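Notes pour mon intervention – Hagos Weldu
Rencontre de novembre, lundi, première séance du matin
Sujet : prêter au lieu d'acheter, ce que nous avons appris avec la ludothèque de Vidolholm

Commencer sans diapositive. Saluer, remercier l'équipe de Ledbridge pour la salle. Dire tout de suite que le français est ma troisième langue et que je préfère lire lentement.

Première question à la salle : qui a chez soi un jouet que personne n'a touché depuis l'hiver dernier ? Attendre les mains. Ne pas commenter, passer à la suite.

L'histoire en peu de mots. Nous avons ouvert avec 18 familles inscrites et une armoire prêtée par l'école Yilma. Nous avons maintenant 200 familles et 472 objets au catalogue. Je donne ces chiffres une seule fois, ils sont aussi sur la feuille distribuée.

Insister sur ce point : le prêt de jouets est d'abord un travail de rangement. Les gens imaginent le comptoir, les enfants qui choisissent. Or la plus grande partie de nos heures se passe à une table, derrière, avec des boîtes. Chaque retour est ouvert, comparé à sa fiche, puis remis en rayon ou mis de côté.

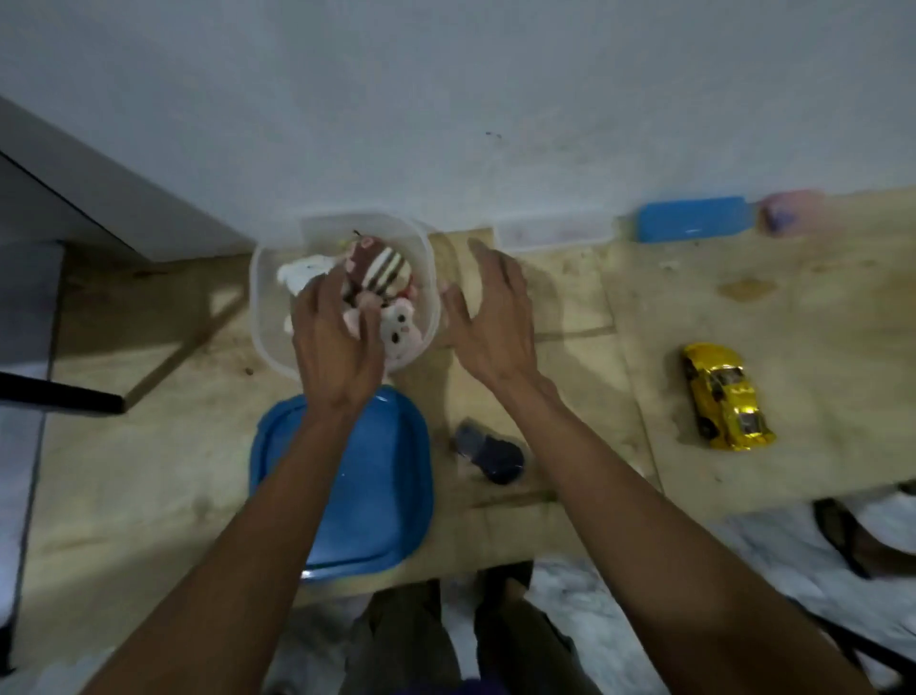 Les peluches dans leur boîte transparente.

Parler ici des boîtes. Nous avons essayé les sacs en tissu pendant une saison. Ils étaient jolis, mais on ne voyait pas ce qu'ils contenaient, et les parents les vidaient par terre pour vérifier. Avec le plastique transparent, la vérification se fait presque sans ouvrir. Une boîte par lot, un numéro par boîte, le même numéro sur la fiche. Si quelqu'un demande le prix : nous acceptons les boîtes alimentaires données par les habitants, à condition que le couvercle ferme bien.

(Boire un peu d'eau. Vérifier l'heure : je dois être à dix minutes.)

Deuxième partie : les dépôts et les cautions.

Au début nous demandions une caution pour chaque objet. C'était une erreur, je le dis franchement. Les familles qui avaient le plus besoin du service ne venaient pas, et nous passions nos soirées à rendre de la monnaie. Aujourd'hui l'adhésion coûte 13 euros par an et il n'y a plus de caution. Les pertes n'ont pas augmenté. Quand une pièce manque, nous le notons sur la fiche et la famille suivante est prévenue. Un puzzle incomplet part quand même en prêt, avec une petite étiquette, et il y a des enfants qui le choisissent pour cela.

Raconter l'histoire du jeu de quilles revenu avec une quille en pomme de terre. Pas plus d'une minute.

Troisième partie : ce qui coûte vraiment.
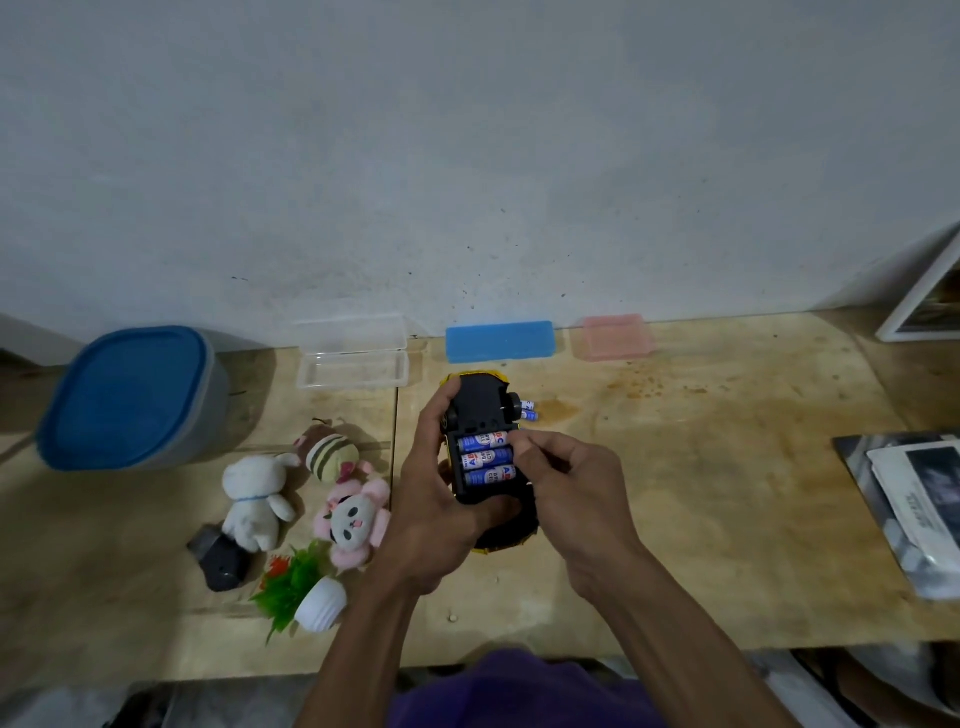
Le budget d'une ludothèque est facile à mal préparer, parce que l'achat des jouets y occupe trop de place. Chez nous, l'entretien dépasse l'achat depuis deux ans : colle, vis, élastiques, produits de nettoyage, et surtout les piles. Une voiture comme celle-ci, jaune et noire, prend des piles AA, que l'on place côte à côte dans le compartiment du dessous. Multipliez par le nombre de jouets électriques de votre rayon, et vous avez une ligne que nous avions simplement oubliée dans le premier dossier. Nous avons décidé ensuite que la famille fournit les piles à la maison, et que la ludothèque garde un petit stock pour les essais.

Ajouter si le public est attentif : nous refusons désormais les dons de jouets dont le compartiment ne ferme pas. C'est écrit dans la charte, article quatre. Il faut savoir le dire avec gentillesse au donateur – ce n'est pas toujours simple. 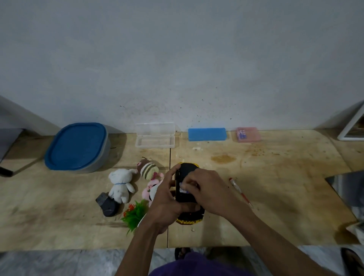 Voiture retournée sur la table, boîtes alignées contre le mur.

Dernière partie : le logiciel. Nous utilisons Clendura pour le catalogue. Je ne fais pas de publicité, un tableur suffit jusqu'à une certaine taille. Ce qui compte, c'est que la même personne ne soit pas la seule à savoir s'en servir. Chez nous, trois personnes peuvent enregistrer un retour, et nous changeons les rôles chaque trimestre.

Questions probables :
– L'assurance : renvoyer à la feuille, page deux.
– L'hygiène des peluches : lavage à chaque retour, sans exception, donc prêt plus long pour ce rayon.
– Les adolescents : ils viennent pour les jeux de société, le vendredi soir surtout. Demander à la salle leurs expériences, je n'ai pas de bonne réponse.

Laisser l'adresse de la ludothèque au tableau et proposer une visite à ceux qui restent l'après-midi. Reprendre la clé de la salle avant de partir.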